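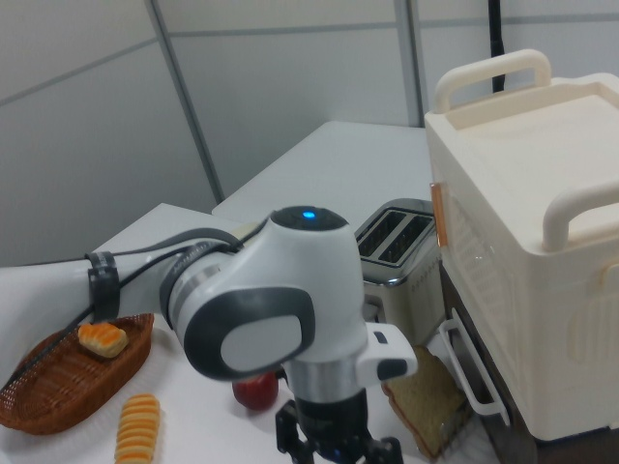 April, breakfast cell, grasp planner branch

The new occlusion handling in the planner is in and I'm very happy with it! Until this week the scene model threw away any object the fixed camera lost for more than 2 seconds, which meant that every time the arm came over the table the planner forgot half of what it was supposed to be working around. From the fixed camera's side the apple sits partly behind the joint housing, so it was the worst offender - it got dropped from the model, then came back with a new ID, and the task layer treated it as a new arrival and replanned. Now a track that goes missing inside the arm's projected silhouette gets frozen, pose and all, and only starts aging once the silhouette has moved off it.

The silhouette comes from the joint states and the link meshes, rendered into the camera view every cycle. First version was too tight, as the meshes are bare links and the real arm has black cables looping over toward the joint. I padded the mask by 6 pixels and added a fat capsule for the cable loop. Ugly, but it works. Vivek Bhatt wants to fit the capsule from data and I think he's right, just not this month.

Ran 200 replays from the Plivach logs overnight, old tracker against new. ID switches on partly hidden objects fell to 4 in the whole set, and all of them are the bread slice. It leans at an angle close to the gripper assembly, and the segmenter keeps wanting to glue it to whatever is next to it. A frozen pose doesn't help when the mask was wrong before the freeze. Tried raising the depth-edge weight, got a cleaner bread outline and a mess on the toaster. The stainless body gives us holes in depth and the edge term loves a hole. Put it back.

Idea for that: per-class edge weight, low for anything shiny. The Kandpal config loader already takes per-class overrides, so it might be an afternoon's work. Must check that the overrides survive a hot reload (they didn't in the old loader).

Other stuff from today:

Collision margin on the basket is now taken from the tilted rim instead of the upright bounding box. The planner finds approaches over the low side that it never considered before, really nice to watch in the viewer.

Cream appliance is still one big box in the collision scene. Its handles need their own shapes, the top one arches well above the lid and the current box either ignores it or blocks all the air over the lid. Two capsules should do.

Trorkley bridge drops a joint state message now and then and the silhouette lags by a cycle when it does. Interpolating hides it. Would still like to know where the message goes. Started a trace at 4, nothing yet.

Merged to the Baltness branch with the freeze on by default. Flag is freeze_under_arm if you need to turn it off. Vivek, please don't retune the aging constant until I've rerun the bread cases with the class weights in.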